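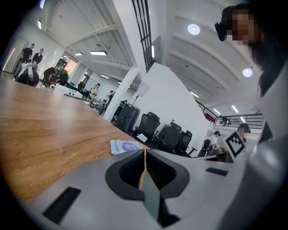

Open day walk-through, Trimora workshop – 8/25/23
Checked by: Necati Kılıçarslan

**Before doors**

- [x] Exits clear, both sides. *Side door was sticking. Planed, closes fine now.*
- [x] Extinguisher tags current. *Next service January.*
- [ ] Cables taped down on visitor route. *Two runs near the desks still to do – grey tape is in the Nilton crate.*
- [x] Light stands weighted

**Demo tables**

- [x] Hand-held grippers: finger pads seated, no splits in the rubber
- [x] Visitors try grippers with a host at the table. *Groups of 14 max. Had 18 at the rehearsal and it was too tight.*
- [x] Head-mounted gear wiped between users. *Wipes ran low, Akyol sending more.*
- [ ] Long hair tied back, sign at each table. *Sign not printed.*

**Mobile units**

- [x] E-stop tested on each unit, 20 cm/s limit set
- [ ] Floor tape at 1,000 mm from the travel path. *Done on one side only.*

**Upstairs**

- [x] Mezzanine closed to visitors, staff only
- [ ] Railing bolts. *One loose at the stair end. Skomberg to tighten before we let anyone in.*

Open items to me by noon, please.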